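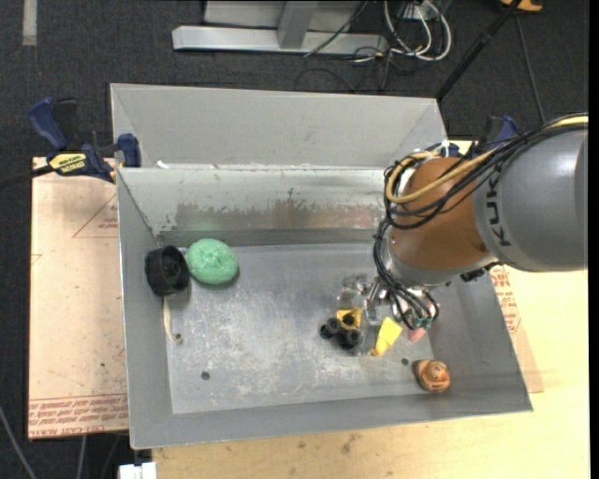
Chez Jaker, on me demande souvent ce que l'automatisation a changé pour nous, à l'atelier de tri de Zarkville. Alors je réponds ici, une bonne fois ! Le bras KUKA pioche dans le bac métallique, au milieu d'objets qui n'ont rien à voir entre eux, et moi je m'occupe du reste – les commandes, les retours, les cas bizarres.

Il a pris votre poste ?
Non. On était 11 à l'équipe de tri, on est toujours 11. Deux collègues sont passés au réglage, et ils ne reviendraient pas en arrière !

C'est moins fatigant ?
Pour le dos, oui, carrément. Pour la tête, pas toujours : surveiller, ça use aussi (surtout en fin de poste).

Il faut une formation ?
46 heures, payées, sur le logiciel Druko. Je n'y connaissais rien en arrivant et je m'en suis sortie.

Et quand il se trompe ?
Je mets en pause, je trie à la main et je relance. La pause, tout le monde y a droit – même les intérimaires.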